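Search this site
Search
Enter keywords

The Second Arm

Puspita Jugah had the arms talking to each other by eleven at night, and by midnight they had stopped.
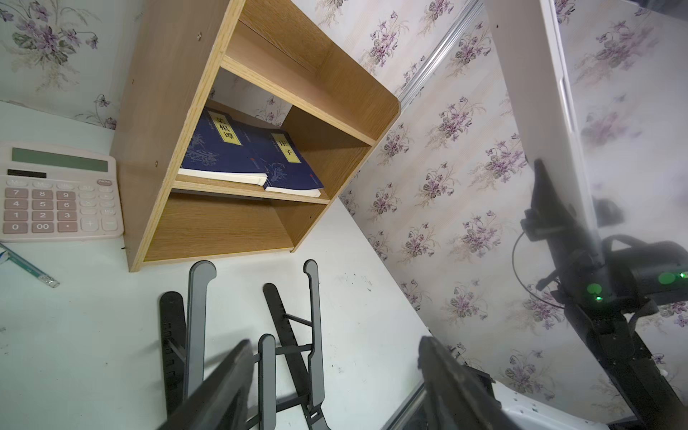 She pulled the plug on the left one, waited, and put it back. The lights came up green. She typed the command again and the left arm moved to its rest position, slowly, with the small grinding noise it had made ever since Vasco Simões printed the new shoulder part.

"It's the cable," Vasco said over the phone. He was in bed. She could hear him turning over.

"I changed the cable."

"Then it's the other end of the cable."

She hung up and got down on the floor with a flashlight. The connector under the desk looked fine. She pushed on it anyway.

They had been building the pair since March, in the room that used to be her grandmother's. The motors came from Larnano, a shop that sold returns by weight. Everything else they had printed or cut or asked people for. So far they had spent 3880, which was more than she had told her mother and less than Vasco had told his wife.

The job they had set was a simple one. One arm would take a book off the shelf and hold it out, and the other would take it and lay it flat on the desk. Her grandmother had read every evening until her hands got bad, and after that the books stayed where they were. Puspita had not thought of it as a project for her grandmother. She had picked books because they were there and they were all nearly the same shape.

At twelve thirty she ran it again. The right arm went to the shelf, closed on the air beside a book, and lifted nothing very carefully. It swung around and held out the nothing. The left arm took it.

She laughed, alone, and wrote down the numbers. The right arm was off by 26 millimeters. That was a measuring mistake, and a measuring mistake she could fix. She found it on the second page of her notebook, where a 4 had been copied as a 9 – her own handwriting.

She corrected the file and started over. The right arm reached in, closed, and this time the book came with it. It bumped the edge of the shelf on the way out. The left arm came up, took hold of the other side, and for a moment both of them had it and neither would let go.

"Release," she said, though it could not hear her.

The right arm opened. The left one lowered the book to the desk and drew back.

She called Vasco.

"What did it do?" he said.

"It put a book down."

"Which one?"

She picked it up to see, then sat on the bed and read the first page with the phone still open beside her – and after a while he hung up.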